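Keeping the sorting cell honest: a talk with Maricruz Olvera
21/08/2022

Maricruz Olvera has looked after the small-parts cell at Ellalau for 13 months, and she greets it in the morning the way some people greet a dog. She had the guard door open when I arrived, a mug of tea on the cabinet behind her, and we started talking about fingers before I had even found a chair.

"Everyone asks me about the software," she said, "and I'm happy to talk about the software, but most of my day is fingers and bins."
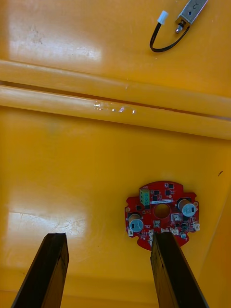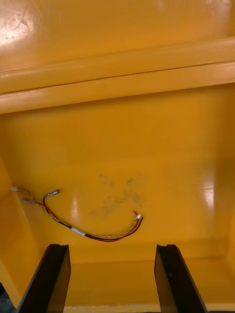
What the wrist camera sees

The shiny yellow plastic gives her more work than any motor does. Glare shows up in the wrist view as a pale patch, and scuffs and smudges get mixed in with it. Maricruz likes to bring the open fingers down toward a bin, stop, and simply look for a while before she changes anything at all.

"You get a red round board and it stands out beautifully, you could find it half asleep. Then you get a little harness with yellow and green wire on yellow plastic, and, well, you'd better have your lights right!" She wipes the bins with a damp cloth and lets them dry fully before she touches the exposure. If a mark won't come off, she writes it in the log so that Nicanor Villalobos, who has the late shift, doesn't spend his evening scrubbing at it too.

Fingers first

The routine itself came from Leonie Seidel, who set up the cell's older sister at Trurkdale. Every 2000 picks the fingers come off, get cleaned, and are laid side by side on a flat plate. Scuffing on the faces doesn't trouble Maricruz much. A tip that has gone out of square does, and she once pulled a pair at 1469 because one of them rocked on the plate when she pressed it.

"Leonie told me to trust the plate over the counter, and I do. I changed them early and went home happy."

After the fingers go back on she checks the opening, then the closing, then the height over the bin floor, always at crawl speed. The whole business takes her almost 30 minutes (a bit more if someone stops by to chat, and I'm afraid I was that someone). Cables she leaves for last. She prefers to grip a harness along the wires, well away from the connectors, and she'd like a softer pad for that job. A set is on order and should be here in November.

"Then come back," she said, reaching for her tea, "and I'll let you do the wiping."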